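Module 4: Storage of small metal objects
Handout 3, for the session on Tue 19 May

4.1 Why silver tarnishes

Silver does not react readily with oxygen at room temperature. The dark layer seen on old cutlery and chains is mostly silver sulphide, formed when the metal meets hydrogen sulphide or carbonyl sulphide in the air. Common indoor sources are wool, rubber, some paints and certain foods. Moisture speeds the reaction. Sterling also contains copper, which tarnishes on its own account and gives the early yellow and brown tones.

4.2 Enclosures

A closed box slows the exchange of air but traps whatever its own materials give off. Wood releases organic acids, oak more than most, and these attack lead and lead alloys first. Linings matter as much as the shell – dyes, glues and padding should all be tested before use.

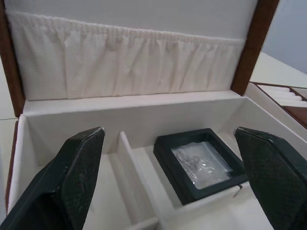 Fig. 3. Lined box with a pleated pocket in the lid and a divided lower compartment.

Dividers prevent abrasion between pieces. Pockets are suitable for light items only, as hard stones will mark softer metals pressed against them.

4.3 The Clarneseck survey

The Clarneseck store holds 2,254 silver items. At the last check, 94 showed new tarnish, and 90 of these had been kept in boxes with untested linings. The Kamville store, with 3,590 items, uses tested linings throughout and will be surveyed in December. Note that the two stores differ in humidity control, so the results cannot be compared directly.

4.4 Testing a lining

Seal a sample with clean coupons of silver, copper and lead, plus a little water, and hold at 60 °C for 28 days. Run a control with no sample. Compare each coupon with its control – any clear change means the material fails for that metal.

Reading before next week: course pack, section 5 (Flerasberg case study).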